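Home | Reviews | Desks and Tables | Storage | Contact

Rukov Work Table in Gloss White: Review

4th June, by Évan Hoarau

Print this page | E-mail this page

The Rukov is a large white work table sold by Jacquet, either flat-packed or delivered built. I ordered the flat-packed version, which saved me $40 and cost me an afternoon. I have used it since September for sorting parts, writing, laying out small items and drinking a lot of coffee.

The top is the reason to buy it. It is bright, it makes small things easy to find, and it has two round cable holes, one toward each side. The holes are plain black openings, wide enough for a normal plug. The back edge curves gently, so don't expect it to sit flush against a straight wall. I leave mine out in the room.

The gloss is strong. Overhead lights show up in it as small bright spots, and so do smudges. A mug doesn't slide around on it, though, and a soft toy looks very pink against it.

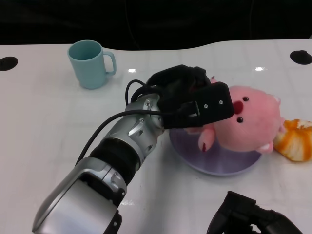 Does the surface stain? Coffee wipes off with a damp cloth if you get to it the same day. Ink took me two tries with dish soap, and one line of red marker is still faintly there when the light is low.

Scuffs are another matter. Mine has small ones all over the middle, and there are faint lines across the finish that divide it into big rectangles. I stopped noticing those after a few weeks. The maker sells a polish called Plistisance for $20 a bottle. It made the shine a little more even and did nothing for the scuffs. I would not buy it again.

Assembly is ordinary. The legs go on first, then the cross rail, then you need a second person to turn the table over. The instructions leave out one washer in step four. Put it on the inside of the bracket.

The open space underneath is useful, but there is no cable tray, and whatever you plug in ends up in a tangle below. I also hang a couple of cloths at the far edge, a black one and a green one, so I always have something to wipe with.
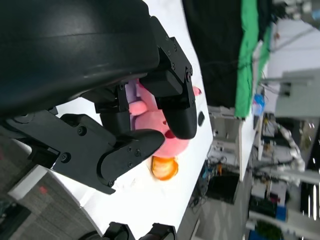

Grivlow wrote in to say that the clip-on tray from the older model fits this one too, as long as you drill new pilot holes, and that it holds a power strip and four adapters without sagging. I haven't tried it.

The table weighs enough that it stays put when you lean on it. Jacquet rates it for 300 pounds. I have had 100 pounds of boxed paper on one end for a week and the top stayed flat.

For everyday use it is comfortable to have this much room. A plate and a mug can stay out while you work, and there is still space left for whatever else has landed there.

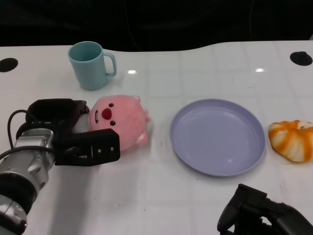 Price and Verdict

I paid $300, plus delivery. I would buy the table again at that price, and I would put the cable tray on before moving it into place. If glare bothers you, Jacquet has the same table in matte gray.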